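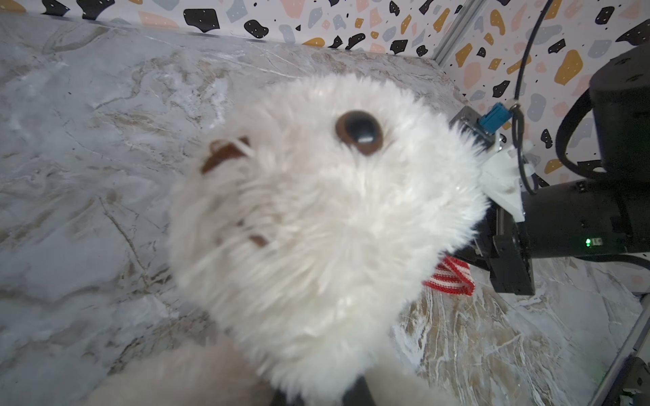 You won't see that scarf again, so stop ringing them, my sister told me, and for most of a week I believed her. She has a low opinion of lost property offices. She once left a cake tin on a train and got back a different cake tin.

But I did keep ringing, and that's how I ended up spending a good chunk of September thinking about where our things go when we put them down and walk off. It started on the 573, the bus that wanders from Drelton over to Guvstead by way of every village with a bench. I'd bought a green wool scarf for myself (a proper treat, the first in ages), worn it for one afternoon, got too hot upstairs and took it off. You can guess the rest. I was halfway up my own road before my neck felt cold.

If you've never had to chase something you've left on a bus, let me talk you through it. You ring the number on the website. You get a menu. You press 2 for lost property, and a recorded voice tells you that items are handed in at the end of the shift and may take a few days to reach the office. Then it asks you to describe your item in detail after the tone, and all the words fall out of your head. Green, I said. Sort of green. It's a scarf. Then I hung up without leaving my number and had to go through the whole thing again.

The office itself is at the back of the Guvstead depot, behind a door that looks as if it ought to have mops in it. It opens at ten and shuts for lunch, quite a long lunch, and I arrived in the middle of it. So I went over the road to El Idrissi, a café I'd been past dozens of times and never gone into, and had a mint tea and a plate of eggs that I still think about. I'd have lost a scarf years ago if I'd known about those eggs!

When the hatch finally went up I'd got myself quite worked up. I had a photo of the scarf on my phone, a receipt, the time of the bus and which side I'd been sitting on. The woman behind the counter wanted none of it. She asked me what it smelled of. I must have looked blank, so she explained that everyone who comes in for a scarf says it's blue or green or grey, and they're all sure, and half of them are wrong about the colour. They're hardly ever wrong about the perfume. Mine smelled of wool and a bit of chip shop. She wrote that down.

I was allowed a look through the hatch while she went to check. Shelves up to the ceiling, and brown labels tied on with string. There were gloves in pairs and gloves on their own in a separate crate, which I thought was rather sad. A set of crutches. Glasses by the boxful, and how do you get home without your glasses? A trombone case with a note on it saying NOT EMPTY. One very smart wedding hat in a bag, and I have wondered about that hat every day since. Did they go in bareheaded? Was it on the way there, or the way back after a few glasses?

They keep things for 60 days, she told me when she came back, except food, which goes the same evening, and bank cards, which get cut up. After that the decent stuff goes to charity shops and the rest goes wherever the rest goes. She didn't seem keen to say more and I didn't push. People do turn up on day sixty-one. She said they're the ones who shout.

No scarf, though. She gave me a slip with a reference on it and told me to try Hiltura, the other bus company, as their drivers park in the same yard and things get handed in at the wrong window. Off I went round the corner to a much shinier office with a plant in it, where a young man typed "scarf" into a computer and turned the screen round so that I could scroll. I'd been expecting this to be better than the string and the labels. It was worse! Every entry said "scarf, dark" or "scarf, other". He hadn't smelled a single one of them.

What struck me, going home on the bus with a bare neck, was how cross I was with myself, and how little it had to do with the money. I've lost dearer things and shrugged. I lost a perfectly good phone once and mostly minded about the queue in the shop. With the scarf I kept going back over the moment of taking it off, as if I could reach in and pick it up. I asked friends if they did this and got such a flood of stories that I had to start writing them down. A library book left on a ferry, and still fretted over long after the library had closed. A plain steel teaspoon, taken on a picnic and never seen again, missed by someone with a full drawer of other teaspoons. A recipe on the back of an envelope. A mitten, just the one, belonging to a child who is now a grown man with a beard.

Several of them had found things too, and were a bit sheepish about it. You pick up a glove and put it on a railing, feeling terribly kind, and then it rains on it. Or you mean to hand the thing in and it rides about in the boot of your car for a year. I've got an umbrella in the hall that I know perfectly well isn't mine. It came home with me from a dentist's waiting room in place of my own, and it's a better umbrella, and I've never rung the dentist.

So I did, this week. They sounded baffled, and asked me to drop it in when I was passing. I'll be passing on the 573 on my way back to the depot, as I've had a message to say that a green scarf has been handed in and would I like to come and smell it. They open at ten. I'm planning to be a little late and get there in time for lunch over the road.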